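3. Invencibilidade e registo estatístico na liga amadora de Pemari

Kittipong Kaewkla

2 comentários | 100 partilhas

Figura 1
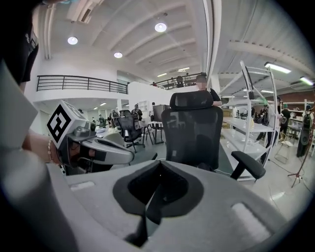 A expressão "nunca perdeu um jogo" aparece com frequência nos perfis de antigos quarterbacks das ligas amadoras de futebol americano, e a liga de Pemari não é exceção. Nesta secção examina-se o que a expressão significa quando é confrontada com as fichas de jogo. O corpus é composto por 100 fichas, todas relativas a partidas em que participou pelo menos um dos dois clubes com arquivo próprio, o Brundedthorpe e o Ullton. As fichas do Hellwig foram consultadas apenas para confirmar resultados, uma vez que o clube não conservou as folhas de estatística individual.

O primeiro problema é de definição. Nos programas impressos do Brundedthorpe, a vitória é atribuída ao quarterback que iniciou a partida, mesmo que tenha saído ainda no primeiro quarto. O Ullton seguia outro critério e creditava o jogador que estava em campo quando a equipa passou definitivamente para a frente no marcador. Um mesmo atleta que tenha passado de um clube para o outro pode, por isso, ter registos incompatíveis em épocas consecutivas. Adotou-se aqui o critério do titular, por ser o único que pode ser aplicado a todas as fichas sem recurso a relatos de imprensa.

O segundo problema diz respeito aos empates. O regulamento antigo da liga não previa prolongamento na fase regular, e os jogos empatados desaparecem de várias tabelas de fim de época. Quando um perfil indica que determinado jogador terminou a carreira invicto, é necessário verificar se os empates foram contados, omitidos ou convertidos em meia vitória. Neste trabalho os empates são mantidos como categoria separada e não interrompem uma série de invencibilidade.

Aplicados estes critérios, apenas dois quarterbacks do corpus concluíram a passagem pelo clube sem derrotas como titulares. Ambos jogaram pelo Brundedthorpe e ambos o fizeram em períodos curtos. Um deles surge nos guias da liga com 3.000 jardas de passe, valor que não foi possível reconstituir a partir das fichas, pois várias registam apenas o total da equipa. O número é citado nos guias sem indicação de fonte e foi excluído da análise.

Convém também considerar o calendário. As equipas de Pemari jogavam com adversários de nível muito desigual, e a distribuição dos jogos em casa dependia da disponibilidade dos campos municipais. Em outubro, quando os terrenos eram partilhados com o futebol escolar, várias partidas passavam para quarta-feira à noite e os plantéis visitantes apresentavam-se incompletos. Algumas fichas assinalam o facto à margem, com a lista dos ausentes. Outras não trazem qualquer indicação, e nesses casos não se tentou corrigir o resultado.

As jogadas longas colocam uma dificuldade semelhante. A distância de um passe para touchdown era medida no Ullton a partir da linha de scrimmage, mas em parte das fichas do Brundedthorpe foi anotado o ponto de onde a bola saiu da mão do passador. Os recordes de distância dos dois clubes não são, assim, diretamente comparáveis, e a secção seguinte trata-os em separado.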